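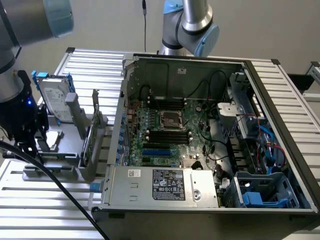
A computer with its side panel off. The large green board is the motherboard.

Why Do Computers Get Hot?

Put your hand near the back of a computer that has been running a game. You may feel warm air coming out. Phones get warm too, and so do game consoles and televisions. Where does the heat come from?

It starts with electricity

Electricity is the movement of very tiny particles called electrons. Electrons are much too small to see, even with the microscope at your school. When they move along a wire, they bump into the atoms the wire is made of. Each bump gives the atoms a little push and makes them jiggle faster.

Heat is the jiggling of atoms. When the atoms in a wire jiggle faster, the wire gets warmer. A toaster uses this on purpose. Its wires are made of a metal that is hard for electrons to get through, so there are a lot of bumps and the wires glow orange.

A computer does not need to be hot to do its work. It gets hot anyway, because electrons have to move through it.

Which part gets hottest?

Inside a computer is a chip called the processor, or CPU. CPU stands for central processing unit. It follows the instructions in a program, one after another, extremely fast. The processor fits into a square holder on the motherboard called a socket.

A processor is full of tiny switches called transistors. They turn on and off to do math and make decisions. A modern processor has billions of them packed into a space smaller than a postage stamp. Each switch makes only a tiny bit of heat when it flips. But there are so many of them, flipping so many times a second, that the heat adds up.

When you type a story, the processor does not have much to do and stays fairly cool. When you play a game with lots of moving things in it, the processor has to work harder and gets hotter.

Moving the heat away

If a processor gets too hot, it can make mistakes or be damaged. To protect itself, it slows down. If that does not help, the computer shuts off.

Engineers use a few tricks to keep this from happening.

Metal fins. Heat travels easily through metals such as aluminum and copper. A piece of metal called a heat sink is pressed against a hot chip, and heat flows out of the chip and into the metal. Many heat sinks have thin fins. The fins give the metal more surface touching the air, so the air can carry away more heat.

Thermal paste. Two pieces of metal may look flat, but up close they have small bumps and dips. Air gets trapped in the dips, and heat does not move well through trapped air. A thin layer of paste fills them in.

Fans. A fan blows warm air away and pulls cooler air in. The whirring sound you hear from a computer is usually a fan. It often gets louder when the computer is busy.

Liquid. Some computers have tubes with liquid in them. The liquid picks up heat from the processor and carries it to a radiator, where a fan cools it down. A car engine is cooled in much the same way.

Animals have fins and fans too

Well, nearly. An elephant's ears are big, thin, and full of blood vessels. Warm blood flows through them, and heat passes into the air. When an elephant flaps its ears, it cools down faster. Jackrabbits that live in the desert also have large ears that help them lose heat.

Try it: Which spoon warms up faster?

You will need:
2 spoons, one metal and one wooden
A mug
Warm water from the tap
A little butter
2 dried beans

Stick a bean near the top of each spoon's handle with a dab of butter. Use the same amount of butter for both. Ask an adult to fill the mug with warm water, then stand the spoons in it. Wait 6 minutes. Touch the handles. Which one feels warmer? Has either bean started to slide?

Write down what you find. Then try it again with a plastic spoon.

Words to know

Atom: a tiny bit of matter. Everything around you is made of atoms.
Electron: a very tiny particle found in atoms.
Heat sink: a piece of metal that draws heat away from something.
Processor: the chip that follows a computer's instructions.
Transistor: a very small electric switch.

Written by Aslı Aksoy. Science checked by Czesław Jakubowski.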